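Skarnero 移动式吸声屏风使用评测

2026-03-23
文/Plindlow 文化馆设施与器材评测组

本馆二层东侧的排练用房系由原阅览室改建而来，层高较大，地面为硬质材料，三面为抹灰墙，一面为通长玻璃窗。改建时仅更换了灯具和门锁，未作声学处理。启用以后，民乐、合唱、打击乐各班先后反映房间混响偏长，教师讲解与学员演奏相互干扰，隔壁书画教室亦多次提出意见。因建筑外立面及室内吊顶均不宜改动，设施部门经比较后决定采用可移动的吸声屏风，并于去年九月购入 Skarnero 品牌屏风六扇，在排练用房投入日常使用。现将使用情况、主要优缺点及采购建议整理如下，供馆内各部门及同类单位参考。

一、产品概况

Skarnero 屏风为落地式，单扇宽151厘米，外覆织物，内填吸声材料，四周以金属边框收口，底部装有带刹脚轮。相邻两扇之间以卡扣连接，可排成直线，也可折成一定角度。本馆所购为浅灰色，单价1,023元，含运输，不含上楼搬运。供货方为 Rostami 商贸，随货附安装说明一份、备用卡扣一袋、内六角扳手一把。说明书为多语种合订本，中文部分排在后段，个别零件名称前后不统一，“侧扣”与“边卡”实为同一部件，首次组装时曾因此产生误解。

选型阶段，本馆同时考察了 Nevine 品牌的壁挂式吸声板。该产品单位面积价格较低，外观整齐，但须在墙面打孔，且安装后位置固定。排练用房除教学外还承担讲座、小型展览和考级候场等任务，房间布局需要经常调整，故未采用。后文涉及 Nevine 产品之处，均以馆内另一间小琴房的已有安装为依据，两间房屋条件不同，有关比较仅供参考。

二、组装与移位

到货时边框与脚轮分箱包装，屏面另以瓦楞纸护角。单扇组装需两人配合，一人扶稳屏面，另一人锁紧底座。底座螺孔对位较准，未发现需要扩孔或强行旋入的情形。需要注意的是，脚轮应在底座放平时安装，先立起屏面再装脚轮存在倾倒风险，说明书仅以小图提示，未作文字强调，建议供货方改进。

组装完成后，在平整地面上推动较为轻便，一名成年人即可移动单扇。跨越门槛时则有困难：脚轮直径偏小，遇到金属压条容易卡住，须有人在前端略为抬起。两扇以上连接后不宜整体推行，连接处受力集中，卡扣有松脱现象。目前本馆规定，移位前一律解除连接，到位后重新扣合并踩下刹车。

收纳方面，屏风可平行靠拢存放于房间北侧，占地不大。由于不能叠放，亦不能折成更小体积，若房间本身没有富余墙面，采购前应先行测算存放位置。

三、吸声效果

须首先说明，本馆不具备专业声学测量条件，以下意见来自任课教师的书面反馈和评测组的现场旁听，属主观评价。

合唱班的改善最为明显。屏风呈弧形布置于队列后方后，声部之间的界限较以往清楚，指挥在排练间隙讲解时不必再提高音量。合唱教师同时指出，屏风距队列过近时，后排学员感觉声音“发闷”，难以听到自己的音准，将屏风后移一步左右后情况好转。

弹拨乐班意见不一。琵琶与中阮教师认为效果良好，房间中的尾音缩短，便于纠正指法中的杂音；古筝教师则认为音色损失较多，上课时通常只在玻璃窗一侧放置屏风，其余各面保持原状。评测组旁听后认为两种意见均有依据，屏风的用量应由任课教师按课程内容自行掌握，馆方不宜统一规定摆放方式。

打击乐班的情况较为复杂。屏风对镲、木鱼、梆子等高频成分较多的乐器有较好的控制作用，敲击后的刺耳感减弱。对鼓类乐器，尤其是低频部分，效果有限。这与同类薄型吸声产品的一般特性相符，不能视为产品缺陷，但采购单位若以控制鼓声为主要目的，应当降低预期，并考虑加铺地垫、调整课时等其他措施。

对相邻房间的影响，是各部门最为关心的问题。需要明确的是，吸声与隔声是两个不同的概念，屏风能够减少室内反射，对穿过墙体的声音作用甚微。书画教室反馈称，使用屏风后“略有改善，仍能听见”。本馆最终通过错开课时解决了这一矛盾。供货方宣传材料中有“还邻室以安静”一类表述，评测组认为措辞欠妥，容易使购买方产生误解。

四、用料与耐用性

织物面料手感较厚实，缝线平直，未见跳线。浅灰色面料不耐脏，儿童班使用后，屏面下部出现手印和鞋印，以微湿的布擦拭可去除大部分痕迹，马克笔痕迹未能完全清除。面料不可拆洗，此点在商品页面中没有说明，评测组认为是该产品较为突出的不足。

边框表面处理均匀，转角处有塑料护套。护套为插接式，受到碰撞后容易脱落，已有数枚遗失，供货方补寄及时，未另行收费。脚轮刹车起初咬合有力，使用一段时间后，其中三扇的刹车踏板出现松动，经拧紧螺母后恢复正常。建议将脚轮检查列入每月设施巡查内容。

稳定性方面，单扇屏风在直立且刹车到位的状态下可以自立，受到侧向推力时晃动幅度较大。儿童班上课时，本馆要求屏风至少两扇连接并折成角度使用，严禁学员倚靠或在屏风之间穿行。空调出风口正下方不宜摆放单扇屏风。

新品开箱时带有一定气味，本馆将屏风置于通风处存放一周后投入使用，其后未再收到有关气味的反映。供货方提供了面料的检测文件复印件，馆方已存档。采购同类产品的单位应主动索取该文件，并核对其中型号与实际到货型号是否一致。

五、与壁挂式吸声板的比较

小琴房内的 Nevine 吸声板安装至今外观完好，不占用地面，无倾倒之虞，日常几乎不需要维护。对于用途单一、布局固定的房间，壁挂式产品更为合适，后续管理成本也较低。

Skarnero 屏风的长处在于灵活。考级候场期间，屏风被用作临时隔断；小型展览期间，移至走廊引导参观路线。上述用途在采购之初未作考虑，实际使用频率却不低。相应地，频繁移动加快了脚轮和卡扣的磨损，也增加了值班人员的工作量，各单位在测算成本时应一并计入。

两类产品并无优劣之分，混合使用亦属可行。评测组初步设想，在排练用房玻璃窗对面的墙上加装少量壁挂板，其余部分继续使用屏风，是否实施须待年度修缮计划确定。

六、售后服务

购入后，本馆与 Rostami 商贸联系多次，内容涉及护套补发、卡扣加购和发票信息更正。电话接听及时，答复基本明确。卡扣加购周期偏长，对方解释为零件随整批到货，无法单独调运。鉴于卡扣为易损件，建议首次采购时即适当增加备件数量。

保修条款规定，边框与脚轮在保修范围之内，面料污损不在其列。条款对“正常使用”的界定较为笼统，公共场馆使用强度高于一般办公场所，建议在合同中就此作出补充约定。

七、综合意见

评测组认为，Skarnero 移动式吸声屏风做工合格，对中高频混响的改善作用可以察觉，适合用途多样、不便施工的教学与活动用房。主要不足为面料不可拆洗、脚轮直径偏小、卡扣易松，以及中文说明书质量不高。以目前价格衡量，总体评价为“可以采购，但应控制数量，并配套制定使用办法”。

下列单位或用途不建议选用：以阻隔邻室噪声为主要目的者；以低频较强的打击乐为主要课程者；学员年龄较小且现场管理人员不足者；房间内无固定存放位置者。

使用中另有若干细节，一并记录如下。屏风背面不宜粘贴通知或乐谱，胶带揭除时会带起纤维，可改用夹具固定于上边框。清洁时不得使用含漂白成分的清洁剂。冬季供暖期间，屏面应与散热器保持距离。移动屏风前应先收好地面上的电源线和谱架，已发生脚轮压住话筒线的情况，所幸线材未受损坏。课后归位由当班教师负责，值班人员复核并在登记簿上签注。

本评测所用产品由本馆自行购置，供货方未参与评测，亦未审阅本文。各班如有补充意见，可书面提交至一层服务台，由评测组在下次修订时汇总。

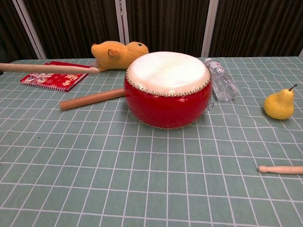 图：红鼓与木制鼓槌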